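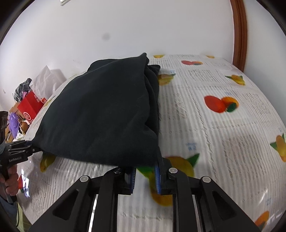
Can a machine do the laundry yet? I've been asking that on this page for years, and I still get a little thrill every time the answer moves! Washing and drying were settled long ago, so what's left is the part most of us put off until the basket is full: picking things up, finding the sleeves, and making a neat pile. Folding is hard for a machine because cloth never holds still as a shape. Take a dark garment with layered folds hanging down one side. You and I can sort out hem from sleeve with a quick feel, but a pair of jaws has to find the near edge and get one tip under it, and it helps a lot to have a second gripper holding the corner. Matte black cloth is about the meanest test there is, too – the wrinkles hardly show.

Print this page | E-mail this page
Last updated: November

This gallery goes with my running notes on chores and machines. I keep one list for the house and one for the shop floor, and I've been surprised by how much they overlap. The Krishnan stockroom folds sweatshirts for its shelves, and the job there is the same as the one on my kitchen table, only with 264 of them waiting and someone who wants the shelf straight by opening time.

My own score sheet for Ploltus, the folding rig I follow most closely, has 293 tries on it. It has gotten so much better at towels! T-shirts are coming along nicely. Long sleeves are where I start leaning toward the screen, and hoods still end in a lump more often than I'd like. I score a fold as good if I would put it in a drawer without touching it again, and I'm pretty easy to please about drawers.

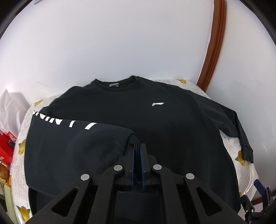 Can I buy a machine today that will fold my family's wash from start to finish?

I wouldn't count on it for a mixed basket. Towels and plain shirts are the best bet, and you should still expect to load pieces one at a time and redo a few.

Sleeves deserve a gallery of their own. Fold one in across the body and you have to keep hold of the cuff until it's lying where you want it, then let go without dragging the rest along. I love watching this step – it's so small, and there's so much in it.

Related pages
Stomix and the sock problem
Ultent tries the dishwasher, round 7
3,000 towels later: what changed
Shelf stocking at Krishnan
Wiping down a counter, slowly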